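The Last Bus to Rimham

Posted 02/09/2020 in Short Stories

So I'd missed the 40 by the length of a sneeze, and the next one wasn't for 90 minutes, and that's how I ended up in the waiting room at Petuditz with a man who was eating a boiled egg.

"Rimham?" he said.

"Rimham," I said.

He nodded as if I'd told him something very sad. His name was Pascal Sperling and he'd been going to Rimham every February since his wife left him there — left him at the actual bus stop, he said, with both suitcases and the dog. He went back to see if he minded any less.

"And do you?"

"I mind the fare more."

I liked him, I'm afraid. I gave him half my flapjack and told him I was going to see my mother's house before it was sold, and that I hadn't set foot in it since the row over the piano. He wanted to know all about the piano. I said it was brown and out of tune and my brother Fitzsimmons got it (yes, that's his first name, she had ideas), and then he sold it for 400 pounds, and I hadn't rung him since.

"That's a lot of not ringing," said Pascal Sperling.
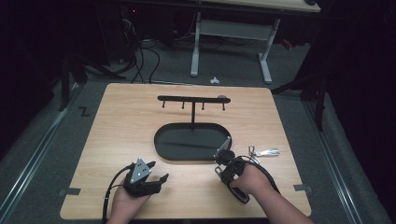 2. The house

The key still stuck. I had to lift the door and shove, the way we all used to, and I fell into the hall swearing, and there was Fitz on the stairs with a mug of tea.

"You're late," he said.

"I missed the bus."

He'd gone grey over the ears. We looked at the gap by the wall where the piano had been, four dents in the carpet, and I waited to be furious. I was mostly hungry.

"Is there any bread?" I said.

"There's toast. I've burnt it a bit."

I took my coat off and went through to the kitchen.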